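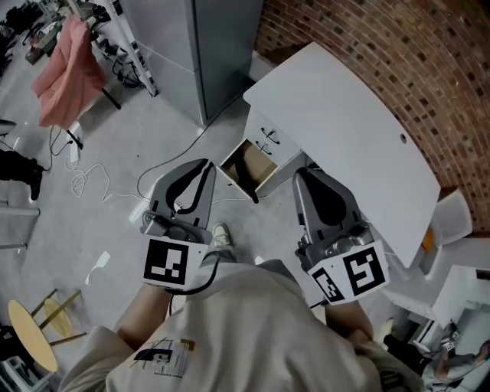 Handheld gripper units at a desk with the lower drawer open, Clusdale workspace.

The Grevcombe Institute has completed its equipment plan for the coming budget year. This thread sets out what will be purchased, what will be deferred, and how suppliers may take part. (1/10)

The largest single line is handheld grippers. The Clusdale site works with these units in pairs, one in each hand, at ordinary furniture such as desks and drawers. The plan provides for additional pairs, together with one spare unit for every site. (2/10)

Each pair has been budgeted at $1,351. This figure covers the two units, marker blocks, cables and one set of replacement finger pads. It does not cover shipping between sites, which is charged to the general operating account. (3/10)

Finger pads are treated as a supply item from this year forward. They were previously ordered under repairs, and requests waited for the same approval as a motor or a circuit board. Sites may now order pads directly, up to a limit of $300 per quarter. (4/10)

Marker blocks will continue to be printed in house at Sedgwick. Quotes from outside printers were reviewed in the spring and none met the size tolerance we require. Sites should send requests for replacement blocks to Sedgwick with at least two weeks' notice. (5/10)

Furniture has its own line for the first time. Desks, drawer units and shelving used in recording sessions wear faster than office furniture, and sites have been paying for them out of office funds. The allowance is $1,195 per workstation. Secondhand pieces are acceptable if drawers run freely and handles are firmly attached. (6/10)

Cable management has been approved at all three sites. Site leads should submit a floor plan showing power outlets, storage cabinets and the usual standing positions. Floor covers and overhead reels are both eligible. Please do not order until the plan has been returned with a signature. (7/10)

Two items are deferred. The fixed-base robot arm requested by Sedgwick will be considered again in the next cycle, when the electrical work in that building is finished. The request for a second Zimico charging cabinet at Clusdale is on hold pending a review of how the first one is used. (8/10)

Session hours were used to set the quantities above. Clusdale logged 521 hours in the period reviewed, the highest of the three sites, and will receive the first delivery. Grevcombe and Sedgwick will follow once the Clusdale units have passed acceptance checks. (9/10)

Suppliers wishing to quote for grippers, cables or workstation furniture should write to the purchasing office at Grevcombe before the end of October. Quotes must list unit price, lead time, warranty terms and the cost of spare parts separately. Bundled prices will be returned for revision. Questions from site staff should go through the site lead. (10/10)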